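The closet, continued
November 14, 2022

I own too many beige shirts. I suspected this in April, when I packed for Mesalden and couldn't tell from the suitcase what I'd brought, but it took a second full evening of hanging things up to make me say it out loud.

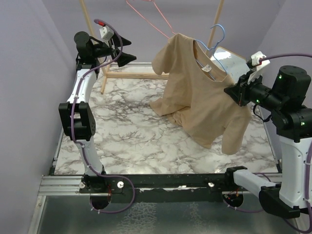
The beige tee is the one I can't settle. It's a perfectly decent shirt. It goes on the light blue wire hanger and immediately wants to come off again, one shoulder first, like a guest who has spotted the door. Wire hangers and T-shirts have never liked each other. The wire is too thin and too slippery, and the neck of a T-shirt is just wide enough to let the whole business slide. My mother folded hers in thirds and kept them in a drawer, and I used to think that was a failure of ambition.

I read up on it, naturally. There's a long page on the Wameo site about the right way to get a hanger into a T-shirt, which is from the bottom hem, up through the body, so the collar doesn't stretch. The page has 1,284 comments. I read more of them than I'd like to put in writing. A person in the comments puts the hanger in through the neck and has done so for decades, and the replies to this person are what you'd expect if he had confessed to arson.

So tonight I went in from the hem. It takes two hands and a bit of patience, and I had the hands. You lose sight of the hanger halfway up, fish around for the collar, and come out through a sleeve. I did that on three shirts running. On the fourth I got it right and felt far too pleased.

The wooden rack is staying. I nearly replaced it last month with a metal one from Bustura, which promised to hold everything I own and looked like something you'd park bicycles in. The thin pale rods suit me better. They also stop me from hanging up winter coats, and winter coats belong in the hall, where I can trip over them.

Results so far: the work shirts are up, the striped ones are up, and the two I only wear for painting have been demoted to a bag under the sink. The gray sweater from Arai went back in the drawer after I remembered what hangers do to sweater shoulders. I have a cardigan with little horns to prove it.

I also looked up what a set of nice padded hangers would cost, then closed the laptop and made toast.

The beige one is going in the drawer, in thirds. I may give up on the other beige ones too, but it's late and I'd have to clear out the socks first, and the socks are a whole separate entry.

Need: light bulb for the closet, cedar blocks, a bigger bag for under the sink.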